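Shared workshop walk-through checklist: handheld gripper build
Brerar room, November round
Filled in by me, comments checked by Tyson Hawthorne

I do this list on foot with a clipboard, and my handwriting gets worse toward the bottom, so I've typed it up. OK means OK, FIX means somebody please fix it, and WATCH means I'm going to be annoying about it next time too.

1. Floor and walkways

1.1 Main walking lane clear between desks: OK
1.2 Bags off the floor: FIX. Hooks, people! We bought 12 of them and I counted two in use.
1.3 Cables crossing open floor: FIX. The fan cable is the one I keep coming back to. When you've got a gripper in each hand and your eyes on the jaws, you are not watching your feet. Tape it down or run it along the wall.
1.4 Power strip placement: WATCH. I'd like it under the desk, where nobody can step on it.
1.5 Crates and loose sticks: FIX. Crates go against the wall, sticks go back in the bin.

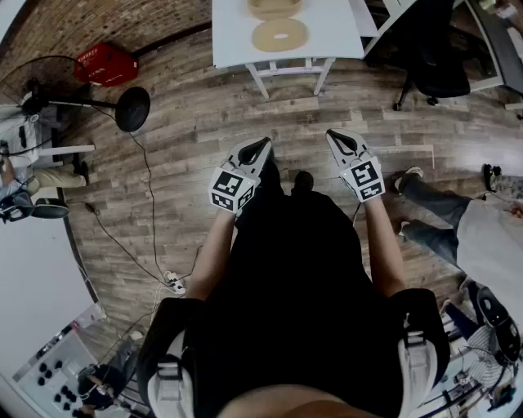 Item 1.3: both grippers out, fan cable and power strip on the floor to the left.

2. Grippers

2.1 Jaws open and close without catching: OK on both pairs. The Mondwood pair was stiff when I picked it up at 7, but a little dry lube on the pivot sorted that out (thanks, Tyson).
2.2 Finger pads seated, no lifted corners: OK. Press with your thumb along the whole pad, please, a quick look won't catch it.
2.3 Marker cubes tight: WATCH. One of the spares had a tiny wobble. The printed mount has a hairline crack by the screw, so I've bagged it with a red tag and put the new one on the Nustell printer.
2.4 Marker faces clean: OK. Soft cloth only! The last bottle of spray took the black right off a test print.
2.5 Open and close cycles since last pad change: 2,797 on the oldest pair. I'd swap pads at the next round even though they still feel grippy to me.

3. Elbow room

3.1 Enough space between people working at once: WATCH. It gets cozy when everybody wants the same end of the room, and a gripper sticks out a good bit farther than your hand does. Call out before you turn around with one.

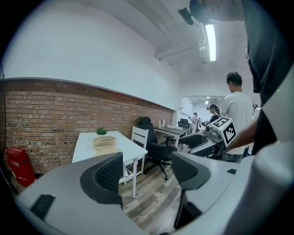 I know calling out feels silly for the first ten minutes. Do it anyway, you'll stop noticing, and it beats catching a finger jaw in the ribs (mine, last spring, still a sore subject). If you're wearing a headset, assume you can't see what's beside you and wait for an answer before you step back.

3.2 Chairs pushed in before a session: OK, mostly. Rolling chairs are the worst for drifting out into the lane.
3.3 Shoes on, closed toes: OK

4. Straps and head mounts

4.1 Shoulder straps snug, buckles fully clicked: OK
4.2 Head strap not pinching: OK. Tyson says the Sandhu strap slides on short hair, so go one notch tighter than feels right and check again after a few minutes.
4.3 Loose strap ends tucked in: FIX. Rubber bands are in the top drawer, there must be 200 of them.
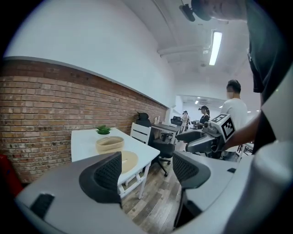
5. Fire and power

5.1 Nothing parked in front of the extinguisher: OK
5.2 Battery chargers unplugged at closing: FIX. Two were still on when I locked up. I've moved the sign to eye level by the door.
5.3 Printer off or attended: OK

Open items go to Tyson. If you clear one, put your initials next to it on the paper copy by the door, and please use a pen that works.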